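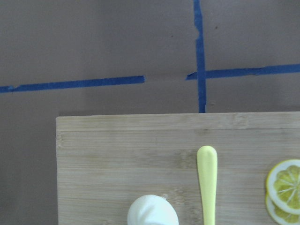 How to paint a small kitchen without losing the kitchen for a week

Posted 2018-02-12

Quick write-up, did mine in January and people keep asking. Apartment is 596 square feet total so the kitchen is tiny, adjust if yours is a real one. Two evenings plus a morning if you don't stop to reorganize the drawers. I stopped to reorganize the drawers.

What you need

Wall paint, kitchen and bath type, satin or eggshell. One gallon. I used Fondari eggshell, $28 a gallon. Covers fine, smells for a day.
Primer. Prorar stain blocker, quart size is plenty if you're only spot priming.
Degreaser or plain dish soap, hot water, two sponges.
Spackle, small putty knife, 220 grit sanding sponge.
Painter's tape. Blue is ok. More on this further down.
9 inch roller frame, two covers, 3/8 nap. Also a 4 inch mini roller for behind the faucet and between cabinets.
2 inch angled brush. Spend money here. Mine's a Duson, still good after three rooms.
Tray, tray liners, old sheet, step stool, screwdriver, rags. More rags.

Most of it came from Priedītis, the hardware place on the corner, but any store has it.

Before anything: clear out

Counters empty. Everything. Toaster, knives, the fruit. Put one box by the door with what you need to live for two days: coffee stuff, one pan, plates, can opener. Otherwise you end up digging under a sheet for a spoon.

Pull the fridge out if you can do it without wrecking the floor. Cardboard under the feet, slide slow. Stove same, but if it's gas and the line is short just leave it and paint as far back as the mini roller reaches. Don't yank a gas line.

Turn off the breaker for the kitchen outlets, then take the outlet and switch covers off. Screws go in a baggie, tape the baggie to the cover. Put a strip of tape over the bare outlet face. Breaker stays off while you're washing walls and cutting in around them.

Washing

The boring part, and the part people skip. Kitchen walls are greasy even when they look clean, worst by the stove and above the fridge. Paint over grease peels. Hot water and degreaser, wash from the bottom up, then rinse top down with clean water. Change the water when it looks like tea. Let it dry overnight if you can, a few hours minimum with a fan.

Test: wipe a dry white rag over the wall next to the stove. Yellow on the rag? Wash again.

Patching

Nail holes, dings, that spot where the chair hits. Press spackle in, scrape flat, let it dry, sand light, second pass if it sank. Wipe off the dust with a damp rag. Any crack at the ceiling line or next to the backsplash gets paintable caulk, not spackle. Smooth with a wet finger. Caulk needs its own dry time, read the tube.

Spot prime the patches, plus any water stains or old grease spots that won't wash out. Two coats on water stains. If you're going from dark red to white or something, prime the whole wall and buy the gallon.

Tape

Tape the counter edge, the backsplash edge, cabinet sides, window trim. Short pieces, arm length or less, overlap the ends a little. Long pieces stretch and then creep back and your line is off. Press the edge down with the putty knife, just the edge that faces the paint. 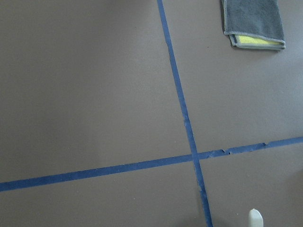 Blue painter's tape, two strips crossing.

Also good for trying things out. Want to know where a shelf or a rail would go? Put tape up in that shape and live with it a day. Cheap. Don't leave it up longer then the label says, old tape leaves gunk and takes paint with it. Fresh paint needs way longer than you think before you stick anything to it. Check the can.

If the roll tears every time you pull, it's old or it got banged on the edge. Ten seconds in the microwave helps sometimes. Or just buy a new roll.

Ceiling line: I don't tape it. Angled brush, steady hand, go slow. If your hand isn't steady, tape.

Cutting in

Pour some paint in a small cup, never work out of the can. Dip a third of the bristles, tap both sides, don't wipe. Start a little away from the edge, then ease up to the line. Strip of 2 to 3 inches all along ceiling, corners, trim, cabinets. One wall at a time, then roll that wall while the brushed part is still wet. If you cut in the whole room first you'll get a frame around every wall, slightly different sheen, and you'll see it every morning.

Rolling

Wet the cover and spin it nearly dry before you start. Takes the fuzz off too. Load it properly, it shouldn't drip but it shouldn't hiss either. Hissing means dry.

Big W shape, fill in, then light strokes top to bottom all the same direction. Don't press. Don't go back over paint that's begun to dry, leave it for coat two. Mini roller between counter and cabinets, same idea but smaller W.

Break between coats: wrap the roller and brush tight in a plastic bag, put them in the fridge. Fine till next day. Saves washing them twice.

Second coat next morning or whatever the can says, mine said four hours. Always do a second coat. Looks okay wet after one, looks bad dry.

Pulling the tape

While the last coat is still a bit soft. Pull back on itself at an angle, slow. If it dried hard, run a sharp blade lightly along the edge first or you'll peel a strip of paint off with it. Touch up with a small art brush.

Putting it back

Covers on, breaker on. Appliances can slide back the next day but leave a gap from the wall. No scrubbing for two weeks, some paints want longer. Wipe splashes gently with a damp cloth. Keep the leftover paint in a jam jar, write the room and color number on the lid, write it NOW, you won't remeber.

Stuff that went wrong for me

Drips under the window. Sanded flat once dry, one more pass.
Patch showed thru by the light switch. I skipped the primer on that one.
Ran out of tray liners. Foil works.
Color looked green at night. It's the bulb, changed the bulb.

Doing cabinets next, those need a different primer and a lot more sanding so separate page.

Contact | Copyright 2018 | Back to top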